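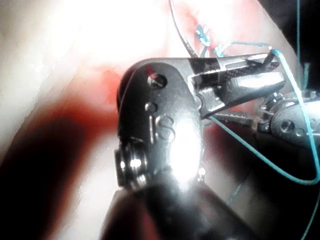 Posted by gavberg_admin

Hello all, and thanks for picking up my ticket so quickly on a Saturday. I'm sorry it's a long one, but I'd sooner give you too much than have you write back asking.

We use Plarico for our staff newsletter, and the trouble is with the mailing step. When I send the July issue to the whole list, it goes out fine to the first 80 addresses and then the progress bar just sits there. No error, no message, nothing in the outbox. I left it over lunch (a proper lunch, too, I'd brought soup) and it hadn't moved when I got back.

What I've tried so far:

Signed out and back in. Same thing.

Switched browsers. It stopped at the same spot.

Split the list in two. The first half sent beautifully! The second half stuck right away, which made me wonder about the addresses themselves.

Exported the second half to a spreadsheet and read down it with a ruler against the screen, the way I used to check phone trees. I found 3 entries with a space sitting after the "@" sign. They all came over from Flakix, our old contact book, when we moved in the spring. I fixed those and tried again, and it got roughly 20 names further before it stopped.

Update, 11 a.m.: Your colleague on chat suggested turning off the Chala add-on, the one that puts first names in the greeting. I did, and the rest of the list went through in under a minute. So the newsletter is out, and I'm very grateful, but everyone in the second half got "Dear reader," and a couple of them have already teased me for it.

I turned Chala back on afterward and sent a test to myself, and that worked. Then I added a contact with the first name left blank, and there was the frozen bar again. I think that's your culprit, though you'll know better than I do.

Could you please tell me if there's a setting to use a stand-in greeting when the name is blank? I've looked under Greetings and under List Tools. I'll keep the add-on switched off until I hear from you, and the ticket can stay open in the meantime.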